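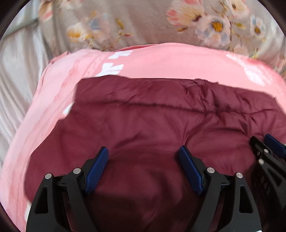

Folding puffy stuff - tips from the gripper trials

Quick page this month, writing it between runs. We've been teaching grippers to fold padded jackets and blankets at Varkdale since October and most of what works for them works for hands too. So, household tips first, method after.

Puffers and padded coats
- Lay it out flat on something with a bit of drag. Fleece is great. Satin is hopeless, whole coat slides off when you pull.
- Zip up, sleeves in, then press the air out from hem to collar. Slowly! Down needs time.
- Pick up at a stitched line, never the fat part between. Fat part just squashes and slips out of your fingers.
- Fold along the stitching. It wants to bend there anyway.

Fleece blankets
- Fold with the pile inwards, it grips itself and stays put.
- Shake before you fold or you're folding the lumps in.
- Don't iron. Wajid Dogar did, once.

Now the research bit, for those who asked. Zamfira Pascu ran 100 folds on padded garments, same starting heap as near as we could get it. Grasping anywhere the camera liked: 60 came out as a proper fold. Told to look for a stitch line first: 88. Nothing else changed, same pads, same closing speed. Most of the misses left were slippage on shiny nylon, plus a couple where it took hold of the blanket underneath as well and folded teh lot.

That last one is worth knowing at home. Two layers feel like one when they're both soft. Pinch, lift a little, look, then go.

If you're trying this on your own rig: open wide, come in low, close slower than you think. Atif Jatoi's note says wait 2 seconds after closing before the lift, lets the filling settle. Helped more than the ridged pads did imo. Patterned bedding behind didnt bother the stitch finder, dark coats in poor light did, so put a lamp to one side and the seams show up.

Duvet covers next time, Shazia Bukhari is still sorting the numbers. Send coat questions before then, esp. anything on wet down, we haven't tried it yet.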